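The Craft Room at Irton: Sorting the Paper Table

Hello again, and welcome back to what was going to be a very short update and has, as usual, grown a bit! The big letters went up in November, and once they were on their black cloth I decided the pale wooden table in front of them deserved rather better than the heap of card, envelopes and half-used pads that had been living on it since we moved in. So the white organiser with the upright compartments has come out of the cupboard, and I've been having a lovely time deciding what should stand where.
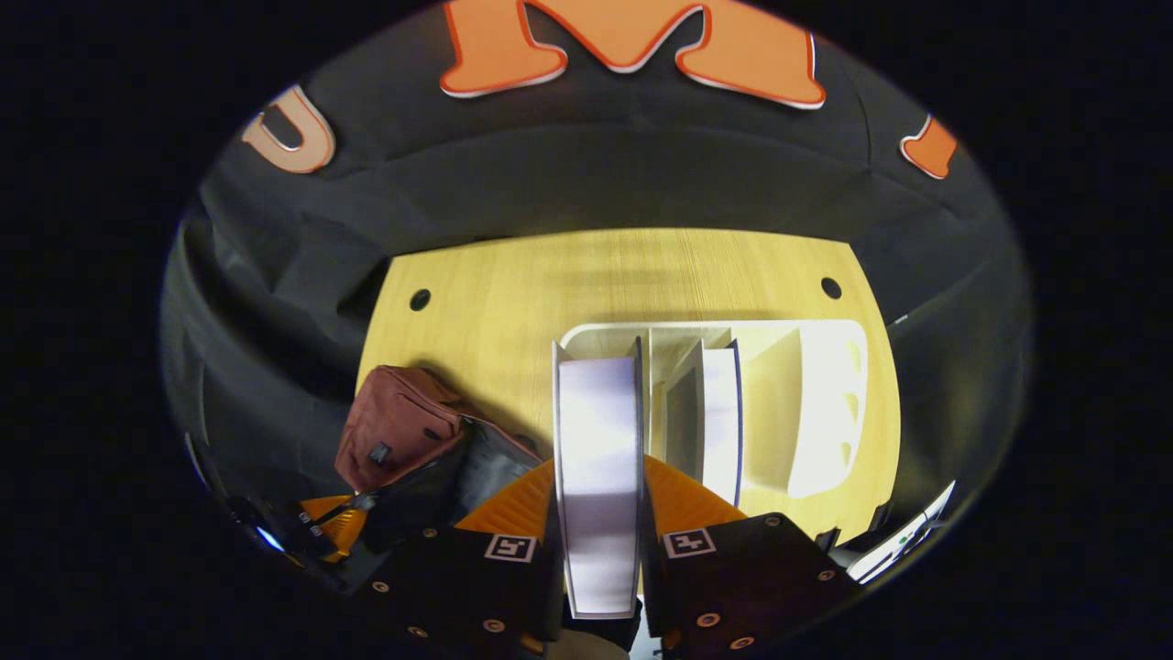 Savvas Gkikas wrote in to say that he gave up on flat trays years ago, as he only ever used whatever was on top, and that he wouldn't go back to them for anything. His advice is to stand the tallest sheets at one end and work down in size, and to leave one compartment empty for things you haven't made your mind up about. I think that last bit is very wise, Savvas, and I only wish I could stop at one!

A few more notes for those of you who asked (and thank you for asking, I do love getting your messages).

The organiser is the upright sort with dividers, moulded in white, and the side wall at one end is scalloped, a shape I've grown very fond of. I like a plain white one for paper because the colours of the card do all the work, and it doesn't argue with the orange letters behind.

The letters themselves were cut from a pattern I had from the Killgate winter fair, where I'd gone for buttons and came home with everything except buttons. Orange was my sister's idea. I wanted a sensible green, and she was quite right to talk me out of it.

The black cloth is full of creases and I have made my peace with that. It came off a very long roll, and I've ironed it twice, once with steam and once with a good deal of muttering. If anyone has a trick for heavy black fabric that doesn't leave it shiny, do please write in.

Next on the list is the ribbon drawer, which frightens me a little. I have 78 reels at the last count, and my friend Sadowski insists I could manage perfectly well with a dozen. We shall see! I'll put the kettle on first and make a start after lunch.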